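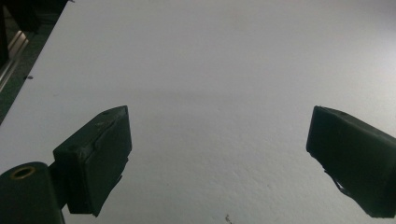

The instrument had passed every control that week, said the voice on the line from Tarkton, and if our samples were reading low then our samples were low. I wrote this down with the time, 9:40 a.m., and asked for the raw calibration files anyway. They arrived before noon. The voice was right. The curves were flat where they should be flat and the blanks were clean.

The assay was Helmy, a urine test for early kidney damage. It measured one protein against creatinine and returned a ratio. The study had enrolled 3,000 people at four clinics, and I was responsible for data quality at Moltum, which owned the test. The job consists mainly of looking at charts in which nothing happens.

In the March shipment something happened. One clinic, Tendero, had sent 128 samples, and their median ratio was 15 percent below that of every earlier batch. Creatinine was unchanged. The protein alone had dropped.

I considered the usual causes in the usual order. Collection cups had not changed supplier. The tubes were the same polypropylene type, filled to the same line. The courier's temperature record showed dry ice from pickup to receipt. Age and sex were distributed as before. I regressed the ratio on storage time and got a slope. Samples that had waited longest at Tendero before pickup had lost the most.

This pointed at the freezer. The freezer record, however, was perfect: minus 80, hour after hour, for the entire quarter. I requested a site visit. The request form has a field for justification and I entered "slope."

Tendero was a two-story building behind a pharmacy. The freezer stood in a room with the spare chairs. The coordinator showed me the door seal, the alarm test sheet and the key cabinet, and asked if I wanted coffee. I placed three loggers, one on each shelf, set them to record every minute, and signed the visitor sheet out at 5:15. The manual for the monitoring system was in a drawer. I photographed the pages and read them at the motel.

Section 6 explained it. The system did not store temperatures. It stored the hourly median. A freezer could be warm for up to 29 minutes in any hour and the record would show minus 80, provided it was cold for the other 31.

My loggers confirmed the rest on Friday. At 2:04 a.m. the compressor had stopped. The top shelf reached minus 11 at 2:22, the compressor restarted, and by 2:30 the shelf was back below minus 70. The same thing happened at 2:04 the next morning. The building timer for the parking lot lights was on the same panel, and an electrician had worked on that panel in January. I traced the outlet to the breaker and the breaker to the timer, made a drawing, and had the coordinator initial it.

The tubes held 500 microliters each. A volume that small warms quickly. It does not need to melt completely to lose protein at the walls. Ten nights of this would be enough to produce the slope, and most of the samples had been there longer than ten nights.

I began the deviation report that evening. The format is fixed: description, impact, root cause, correction. Under impact I had to list the affected sample numbers, all 128, and I pasted them from the manifest and checked the list by eye, as the procedure requires. The ninety-first number was mine.

I should explain that this was permitted. The protocol called for healthy controls, employees could volunteer, and Tendero was the clinic nearest my house. I had given a sample in January, received a sticker with a code, and put the sticker in my wallet behind the insurance card. Participants were not told their results. Staff with data access were asked not to look up their own codes, and I had not. I had seen the value many times as one point among the others. I had simply never known which point.

Now I was looking at the row. The ratio was in the normal range, below the cutoff by a comfortable distance. If the loss for that sample was the median loss, the corrected value was still below the cutoff, less comfortably. If the loss followed the slope, it was above. My sample had been in the freezer for 61 nights. I did the calculation once by hand and once in the software, and the two agreed to the third decimal.

The fit had not been designed for single samples. The interval around the corrected value was wide and included the cutoff. I would have written that in a comment to anyone who brought me the same figure, and I would have declined to discuss it further.

I finished the report. Root cause: outlet supplied through a switched circuit. Correction: outlet moved, monitoring changed to store every reading with a minimum and a maximum. Disposition of samples: exclude all, no adjustment of individual values. I added a line disclosing that the author was a participant, that the author had viewed the author's own result, and that a second reviewer was needed. Then I submitted it and the system gave me a number.

Tarkton called on the following morning to ask whether they could discard the tubes. I said the procedure was to hold them until the report was closed. The voice asked how long that would be. I said six weeks, usually, and that until then the samples should be kept at minus 80, and the voice said that they were.

In the afternoon I called my own doctor's office and asked for a kidney panel. The receptionist wanted to know the reason for the test. I looked at the field on my screen where the same question had been answered with one word, and said it was routine. They had an opening at 8:20. I was told to drink water as normal and bring my insurance card.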